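The white kitchen was meant to be over by now. Wendex, which sells flat-pack units, still puts it on every cover, and says 3,000 buyers can't be wrong. I have my doubts.
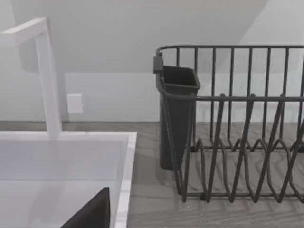 White tap, white basin: the look that won't leave.

Plamik charges 223 pounds for a "colour consultation" — mine ended in off-white.

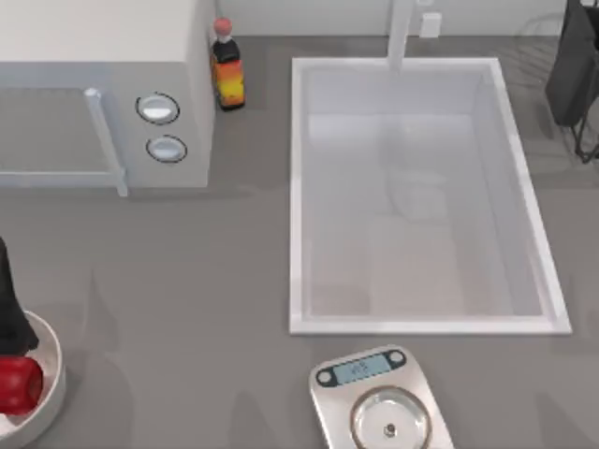
Resale value is the usual excuse. Owusu, the lettings chain, repeats it each May without showing a single sale price.
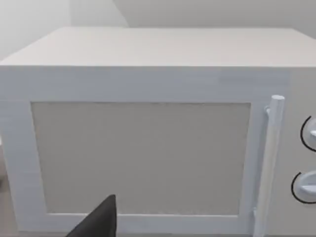 Ask for green and the quote goes up to £3,671.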